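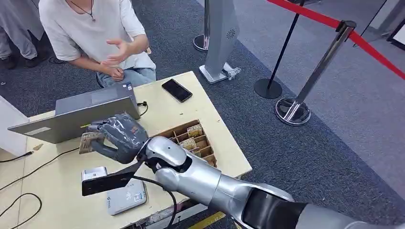

Preguntas frecuentes: afilado de formones y hierros de cepillo

Estas son las preguntas que recibimos más en el taller Gallommont. Las respuestas son de Torben Dreßler y de Refilwe Hlongwane, que dan el curso de afilado. Si falta la suya, escríbanos y la añadimos.

¿Qué ángulo debo usar para un formón de banco?
Nosotros trabajamos con un bisel principal de 25 grados y un microbisel de 30. Para formones que se golpean mucho con la maza, el microbisel puede subir hasta 35.

¿Tengo que aplanar toda la cara posterior?
No toda. Es suficiente con los primeros centímetros detrás del filo. Un formón viejo puede necesitar mucho tiempo para esto, pero es un trabajo que se hace una sola vez si después se cuida la herramienta.

¿Piedras de agua, piedras de aceite o lija sobre vidrio?
Las tres maneras funcionan. La lija es la más barata para comenzar y la más cara después de un año. Torben prefiere las piedras de agua; Refilwe usa todavía las piedras de aceite de su padre y no quiere cambiarlas.

¿Cuánto tiempo debo dejar la piedra en el agua?
Depende de la piedra. Las de grano grueso las dejamos en remojo hasta que no salen más burbujas. Las de acabado, en general, solo se mojan por encima. Lea las instrucciones del fabricante, porque algunas piedras se agrietan si quedan siempre sumergidas.

¿Cómo sé que la piedra ya no es plana?
Dibuje una cuadrícula con lápiz y frote la piedra contra una placa de diamante. Donde el lápiz queda, hay un hueco. Hágalo antes de cada sesión y serán pocas pasadas.

He quemado el filo en la esmeriladora. ¿Se puede salvar?
Si el acero al carbono se puso azul, esta parte perdió la dureza. Hay que quitarla entera, despacio, y enfriar la herramienta en agua muy a menudo. Riaan Buthelezi nos trajo un formón así en mayo; perdió 6 milímetros de largo y hoy lo usa otra vez.

¿Es una trampa usar guía de afilado?
Claro que no. La guía da un ángulo constante, y esto es lo que más cuesta al principio. Con formones muy estrechos se balancea un poco, entonces apriete menos y vaya con calma.

¿Qué hago con la rebaba?
Primero siéntala con el dedo, siempre desde la cara hacia fuera y nunca a lo largo del filo. Después alterne pasadas ligeras por los dos lados en la piedra fina y termine con el cuero.

¿Puedo llevar mis herramientas al curso?
Sí, un máximo de 6 por persona. Por favor, sin óxido suelto y con el filo protegido.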